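Hisum abre sus puertas y deja más preguntas que respuestas

La empresa Hisum celebró el miércoles una jornada de puertas abiertas en su nave de Zolside para enseñar el sistema Grandar, un brazo robótico que, según sus responsables, podrá encargarse de tareas repetitivas de manipulación en talleres pequeños. Acudieron 19 visitantes, casi todos del sector, y la demostración empezó con media hora de retraso.

El director técnico, Faustino Ibarra, habló de 2000 horas de ensayos y de una fiabilidad cercana al 100 por cien. No repartió documentación que respaldara ninguna de las dos cifras. Preguntado por las condiciones de esas pruebas, respondió que los datos se publicarán «cuando corresponda». 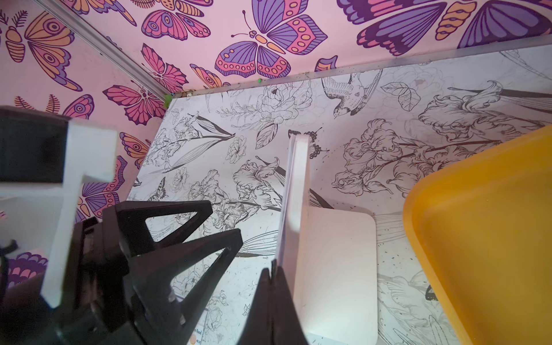 El trabajo mostrado fue modesto: manejar piezas ligeras, entre ellas un panel blanco y delgado, dentro de un recinto con flores y mariposas en las paredes. Ibarra sostuvo que un fondo tan cargado complica la visión artificial y que por eso la prueba tiene mérito. Puede ser – pero un taller de verdad tiene además polvo, prisas y operarios que pasan por delante, y de eso no hubo nada el miércoles.

Tampoco quedó claro el precio. La distribuidora Tarigan, que llevará la venta, habla de un alquiler mensual sin concretar la cuota, y el mantenimiento se pagaría aparte. Los primeros equipos llegarían a siete clientes en enero, un plazo que la propia Hisum ya ha aplazado una vez.

La próxima visita se anunciará en la web de la empresa. Hay que inscribirse con antelación.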